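Subject: Re: [workfloor] Pullex on the packing line, what happens to us?
Date: 2023-12-19

Hello all,

Replying to the post from the Rudent depot, bit I'm answering quoted here:

> We've been told Pullex goes in on our packing line in March. Management
> says no jobs lost, only "changed". Has anybody been through it already?
> What did your day look like afterwards?

We have! I'm at Vandalura, on the returns side, and we've had Pullex since the spring. There were 32 of us on the benches before and there are still 32 on the rota, so that part was true for us. What did change is who does what. The lifting and the taping went to the machine in the first month (my shoulders send their thanks) and we got the fiddly stuff, the odd sizes, and a lot more screen time than I'd like.

The bit I didn't expect was the teaching work. A few of us now spend part of the week with hand-held grippers, doing the picking ourselves so the machine has something to learn from. It's paid at the bench rate plus 19 pence an hour, which caused a proper row — get that sorted before you start, and get it in writing. Nazarenko, the firm that does our training, wanted 117 recordings out of each person in the first fortnight. Far too many, your wrist knows all about it by the end. We got them to agree to a swap every hour and it's been much better.
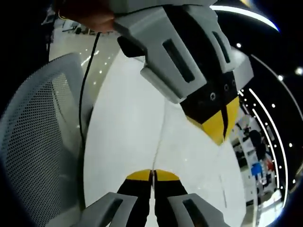
Do you need to be good with computers to do the teaching work? Anyone who can pack a box neatly can learn it in a morning, and our best two had never touched anything like it.

Ask for the rota early, and ask who pays if the line stops. Ours stopped twice in the first week and we were sent home both times, still arguing over the hours.

Cheers from the returns bench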